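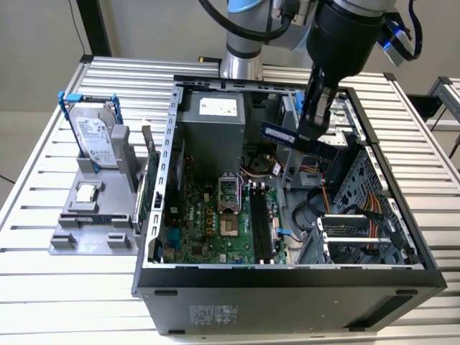

Jistonside Computer Refurbishing Club
Minutes, Friday, April 5, 2019

Present: 12 members. Apologies: 4, one of them sincere.

1. January minutes. Approved once the spelling of "motherboard" was fixed, in both places.

2. Dell towers. Work continues on the batch from Raudsepp. Agreed that memory is to be checked against the board before anyone orders more of it. Members are reminded that a RAM stick has a notch and that the notch has an opinion. Side panels to be labeled when they come off – we own several that fit nothing.

3. CPU sockets. Long discussion of bare pins. Motion that no coffee be set down beside an open socket carried, one against. Socket covers to be kept in the jar marked "socket covers," currently full of screws.

4. Cables. A proposal to tie back the power wires in every finished machine was passed. A proposal to agree on how was not.

5. Money. Balance is $1,998. The Jastine quote for drives was thought high and will be thought about again.

6. Any other business. Zornadia would like their screwdrivers back. Noted.

Next meeting: same room, same chairs, regrettably.

Contact the club | © 2019 Jistonside Computer Refurbishing Club | Back to top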